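Speaker notes: Eating more plants without falling out with your family
Dridstead library, evening talk, doors at 7

Opening (don't rush it!)

Hello, I'm Aurelia Costache, and I've been mostly plant-based since my second child was a toddler. I edit other people's cookery writing for a living, so I spend all day reading about butter. Pause for the laugh, if there is one.

Say thank you to Corina Manole for the soup in the urn at the back. It's her red lentil one and there's a stack of recipe sheets by the door.

How I started

Tell the lasagne story. Short version tonight, please, Aurelia! Husband, aubergine, the long silence, the cheese toastie he made at ten o'clock. Then my mother-in-law ringing to ask if I was ill.

What I'd do differently: start with the meals they already like. Chilli, curry, beans on toast. We had a bean chilli every week for months before I tried anything with a funny name.

The shopping bit

Hold up the bag of dried chickpeas. 700 g dry does our family for most of a week – I soak the lot overnight, cook it in one go and freeze it in old yoghurt pots. (Label them. I once put hummus ingredients in a crumble.)

Tins are fine too. I will not hear a word against tins.

Mention Ecaterina's stall at Prerkwood market, she does the big bags of split peas and she'll sell you half a one if you ask nicely.
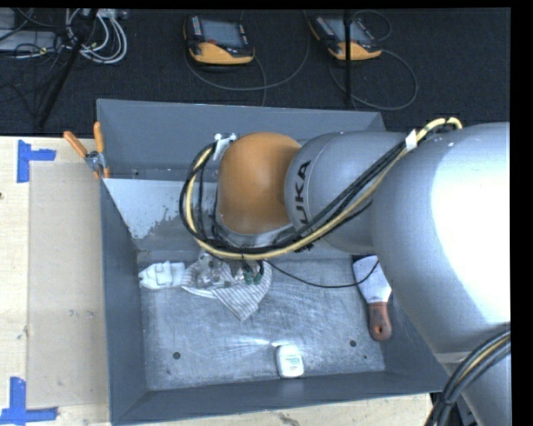
Awkward eaters

Teenagers: let them cook. Mine does a peanut noodle thing that uses every pan we own, and I say nothing.

Grandparents: bring a pudding. Read out Hervé Lemaire's email about the chocolate mousse made with chickpea water, it's lovely, but skip the part about his knee.

Questions

Someone will ask about protein, and B12 too. Say what I take myself, then say see your GP or a dietitian, I'm an editor!

If it goes quiet, ask who's got a dish they miss and see if the room can come up with a swap. Soup till nine, then chairs back against the wall.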